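Thursday, late

Grippers today. All day, more or less. Was supposed to be doing the write-up for Dzintra and instead spent the morning on the right hand unit, which lost tracking again at 9:40 and then twice more before lunch. Log says 219 dropped poses in one run. The limit we set ourselves is 12. So no, can't leave it.

Povilas thought it was the software. I thought it was the cube. We bickered a bit, then I took the bracket off and the screw underneath was turning by hand. Quarter turn out. Didn't say anything, just showed him.

Fix, so I remember it next time -
both bracket screws out, clean the old thread glue off, new glue, back in, tighten a little at a time and swap sides. Cube square to the bracket before the last turn. Then leave it alone!! I picked it up too early and had to start again.

Wiped the pads on both jaws too, they go shiny if you leave them. The grid is still good on the right one. Left one I'd give another month. Spares are at Skanstead, naturally.

After that the cable, the marker check, then hold both up and do the slow turns so the cameras see each other's cubes.
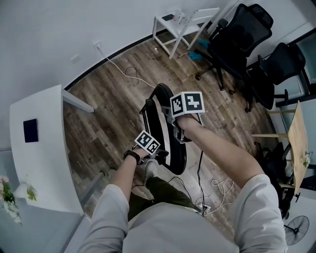
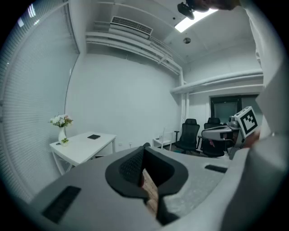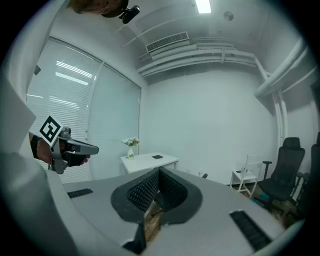
Ona Luik
bench diary, Fesville office

Offset came out fine on the left, wrong on the right, fine on the right when I ran it again. I don't love that. Saved both files anyway and put the bad one in the folder with the other bad ones.

Rule for the turns, writing it down becuase I told Indrek wrong last week: 60 seconds, slow, wrists only. Elbows stay in. If you swing your whole arm the marker goes edge-on and you lose it, and then it's back to the start.

Ran the afternoon set with the new glue. 1,041 poses, 9 dropped. Under the limit, only just. Povilas wants to call it done. I want one more run in the morning when the glue has had all night - it was maybe four hours old and the packet says longer.

Other things
- the other bracket wants doing as well, same screws, same age
- print new cube faces, matte paper this time, the shiny stuff catches the ceiling light
- ask Birutė if the Calis order went in. She said Monday, then she said she'd look
- label the chargers

Missed the 5:50 so walked. Feet hurt. Soup, no bread, forgot to buy bread agian. Dzintra rang about the write-up and I said tomorrow noon, so it has to be tomorrow noon. Alarm for six, run first, then write.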